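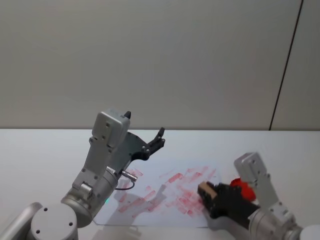 Nisbet Community Print Room / Membership Desk

Section 2: Setting up your Arkum booking account

Hi, Marjan Vahidi here. I look after the booking system, so if something in this section makes no sense, blame me and send me a note. Section 1 covered joining and paying. Now we get you logged in so you can reserve a press, a drying rack or a seat in a class.

Before you start, have your member number handy. It's in the top corner of your welcome letter and it starts with an N. You'll also need an email address you really do check (I can't tell you how many reminders I send to inboxes people gave up on years ago!).

1. Go to the members' page on our website and click Arkum Login.

2. Click First Time Here. Please don't use Forgot Password for this, even though it looks like it ought to work. It'll send you a link, the link will open a blank page, and then you'll be writing to me.

3. Type in your member number with the N and no spaces.

4. Pick a password. Arkum wants at least one capital letter and one number, and it doesn't like the & sign.

5. Open the email it sends you and click the green button. If the email hasn't shown up in a few minutes, look in your spam folder first. Mine went there too.

6. Log in and fill in your profile. Phone number is required, the bio is up to you. I love reading the bios.

Note: If you share a household membership, each of you needs your own login. Same member number, different emails. The second person will see a message saying the number is already in use. Click Add Me Anyway and carry on.

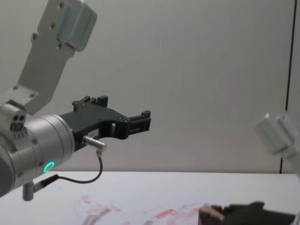

Once your profile is saved you'll land on the calendar. Green slots are open, gray ones are taken, and the striped ones are classes.

7. Click a green slot and drag down to make it longer. Two hours is the most you can book in one go.

8. Choose your press from the list. Irex is the big etching press, Gukine is the little tabletop one. You'll only see Irex after you've done the safety class with Struan Dow, so don't panic if it's missing.

9. Hit Reserve and wait for the check mark before you close the page. Closing early loses the booking, and it doesn't warn you.

Caution: Saturday mornings fill up very fast. If you book one and can't make it, please cancel by 6 p.m. the night before so somebody on the waiting list gets a turn. Miss it twice and Arkum locks your calendar until you talk to me (I'm nice about it, I promise).

Caution: The notes box on the booking form holds 300 characters and cuts off anything past that without telling you. Long requests about paper or ink should go to Struan by email.

To change a booking, click on it, choose Edit, and move it wherever you like. Class seats can't be moved this way, so for those see Section 3.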